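Skilmont Opens Its Kesau Workshop to the Public for a Day of Robot Handling Demonstrations

Kesau, 29/04/2025 – Skilmont today welcomed 153 visitors to its Kesau workshop for the company's spring open day. Local residents, school groups and representatives of partner firms were invited to see how the company teaches machines to pick up, move and put down the small things people keep at home.

The program began with a short welcome in the main hall, followed by guided tours in groups. Visitors then took part in hands-on sessions, where they could operate a hand-held gripper under the guidance of Skilmont staff.

"People often expect a factory line when they hear the word robot," said Feng-yi Ng, head of public programs at Skilmont. "Much of our work is with ordinary belongings in ordinary rooms. A shelf of books or a bed with toys on it asks a great deal of a machine, and we wanted our neighbors to try the task themselves."

Skilmont's handling project, known as Clondis, records short tasks carried out by people with hand-held grippers. The recordings are then used to train robot arms. The project has collected 2,838 recordings to date, and more than 990 of them involve objects small enough to be held between two fingertips.

Small objects remain the harder part of the work. A round item can roll away as the pads close, and a soft surface such as a blanket gives way under the tool.

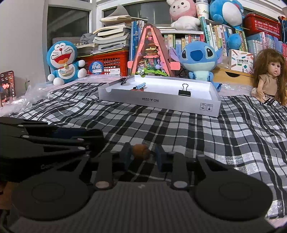
Operators are therefore asked to approach slowly, close the pads evenly and lift only when the grip is steady. The same advice was given to visitors at the hands-on sessions, each of which was followed by time for questions.

In the afternoon, the Hsieh training room hosted a talk on how recordings are checked before use – a step that the company carries out by hand. All 48 seats were taken, and the talk will be repeated in June.

Schools and community groups wishing to arrange a visit may contact the Skilmont public programs office in Kesau. Visits are free of charge and must be booked in advance.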